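Tables and stools, a gallery

Posted May 1, 2020

Welcome to the page I have been promising since February! If you've only come for the cloths, they start a bit further down, but I wanted to say something first about how this all got going, so bear with me or skip on, I shan't be offended.

I started keeping a gallery of work tables when I took on the unit at Avholm and had nothing to put in it except one trestle and a box of bulldog clips. I went round looking at how other people did theirs – sewing rooms, repair benches, the back ends of shops, a shared workshop or two – and came home every time with a head full of ideas and no money left after the petrol. The pictures piled up. I have 384 of them now in a folder called TABLES NEW, which is not new at all, and going through the lot was my job for the wet weeks at the start of the year.

Most of them will never see daylight (too dark, or all elbows). I'm putting them up in small batches as I write the captions, and I'm slow at captions. This batch is to do with covering a table and what you keep beside it. The rest will go on separate pages, with the Istau visit next and then the long benches at Hollis, which deserve a page to themselves because there are 67 feet of them end to end and I walked every one.

A word on how I've done the captions. I say what I like and what I'd pinch for my own place. People let you wander in and look at their furniture and the least you can do is talk about the furniture.

So, cloths and stools.

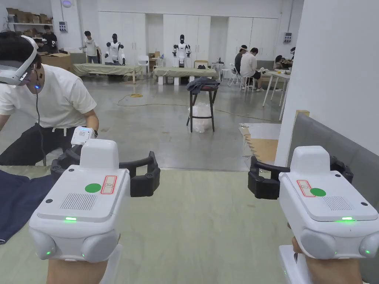 Cloth on a work table is something I came to late. I'd always thought of it as a dining room thing, and for years I worked straight on the bare top and wondered why every little screw sounded like a dropped tray. What changed my mind was colour. A pale olive green like the one on this table is about as kind a background as you can get, quiet enough to look at all day, and a dark thing put down on it, like that navy garment over on the left, shows up straight away. I tried white at home first and it glared at me under the strip light. Then brown, and I lost a pair of black scissors on it for an entire afternoon! I've been on green ever since, though mine is darker than I'd choose again.

The stool is the other half of it. I am very fond of a plain black bar stool on a concrete floor, and even fonder of one with a cloth draped over the seat. Dark grey goes nicely with the black, too. You'll find the same habit in my unit, where the stool by the door has had an old curtain on it so long that I'd forgotten what colour the seat was. A bar stool doesn't take up much floor, you can perch for five minutes without properly sitting down, and the space between the legs will always find itself a use. There's a clear plastic bag bunched under this one, and under mine there are offcuts, a dustpan and a bag of other bags.

Over on the right is the bit I'd have walked straight past a few years ago, the flattened cardboard stacked up with wooden boards. I love a flat stack. I used to keep boxes made up, in case, and they ate the whole back wall. Now everything gets slit and flattened as soon as it's empty and goes on its edge by the door, boards at the back, card in front. When I did the big flattening I got a strip of floor back wide enough for a second trestle, and I was so pleased I rang my sister.

A few people have written asking where I get my own cloth. The green one came off the end of a roll at a closing-down sale, so I can't send you anywhere, sorry. Look for something heavy enough that it doesn't ruck up when you lean on it. I cut mine with 11 inches of overhang and wish I'd gone shorter, as I catch it with my knee. Wash it before you cut it, too. I didn't, and the first one came out of the machine fit for a coffee table.

Dean Hebden, who has the unit two doors along, swears by the Fluvo clamps for holding a cloth down at the corners. I've borrowed his set of four and they do grip well, but I still go back to my bulldog clips, mainly as I already own them and they live in my apron pocket.

If you've got a covered table of your own, do send me a picture of it, with the stool if there is one. Tell me what the cloth is and how long you've had it. I'm especially after anybody who has used felt for more than a year, as I keep being tempted and keep hearing that it holds on to every thread and crumb going. I'll put the best ones up with your name, or without it if you're shy.

Istau next, once I've worked out which of the two trestle pictures is the right way round.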